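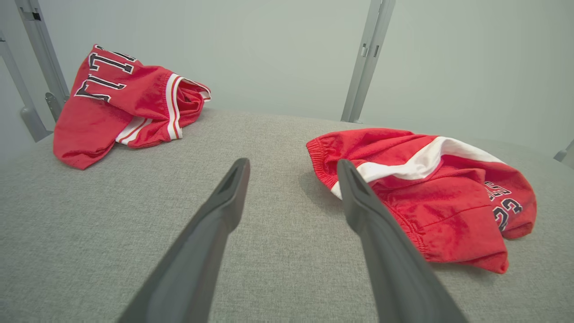 Ticket 592 – Fikon folding kit, trial unit
Status: open
Priority: normal
Raised by: Ishbel Dow, Treltmont
Assigned to: Samer Yammine, Fikon support

Ishbel Dow, Tuesday, 09:40
The Fikon brochure says the kit "sorts and folds mixed sportswear from a loose pile". We have it on a 30-day trial and I can't get it to do the first half of that. With a red jersey and red shorts on the table it treats the two as one item. It picks a grasp point on the shorts near the waistband, closes, lifts, then stops with "item too large". The garments aren't even touching. I've run the set-up routine twice and the lighting check passes.

Samer Yammine, 10:25
Thanks Ishbel. Could you confirm the software version and which profile is loaded? Two items in the same colour can be harder to split if the profile is set to Single. Please also try spacing them further apart.

Ishbel Dow, 10:50
Version 5.2, profile is Mixed. I can space them out, but then I'm doing the sorting and the kit is doing the folding. A team kit is all one colour. That is the job we described to Lise Gauthier in your sales office before we agreed to the trial, and she said it would be fine.

Samer Yammine, 11:35
Understood. The white stripe on the shorts may be part of it. Strong trim is sometimes read as the gap between items, and the black and white numbers can do the same. Please set edge weighting to Low and try again.

Ishbel Dow, 13:10
Done. 5 runs, garments dropped loosely each time:
Run 1 – stopped, item too large
Run 2 – stopped, item too large
Run 3 – picked up the shorts, folded, acceptable
Run 4 – gripped the jersey by the striped trim and let go halfway up
Run 5 – stopped, no item found
One out of five. I'd call run 3 luck until I see it again. "No item found" on bright red cloth against a grey surface takes some explaining.

Samer Yammine, 14:05
Run 5 does look wrong. I've passed the logs to Tumelo Mthembu on the vision side. Did you restart the controller after changing the setting?

Ishbel Dow, 14:20
No, and the manual doesn't say to. Restarted now. Two more runs, both "item too large".

Tumelo Mthembu, 15:45
Logs received. Edge weighting is being ignored when Mixed is loaded, so your change had no effect on any of the runs. There is a fix in test. I can send it to you tomorrow.

Ishbel Dow, 16:00
So run 3 was luck. Please send it, and please pause the trial clock until it's in. Pieter Mathebula signs off purchases at our end and he'll want the same test repeated with the same two garments, dropped loose, before he looks at a quote.

Samer Yammine, 16:30
I've asked Lise about the trial dates. Leaving this open.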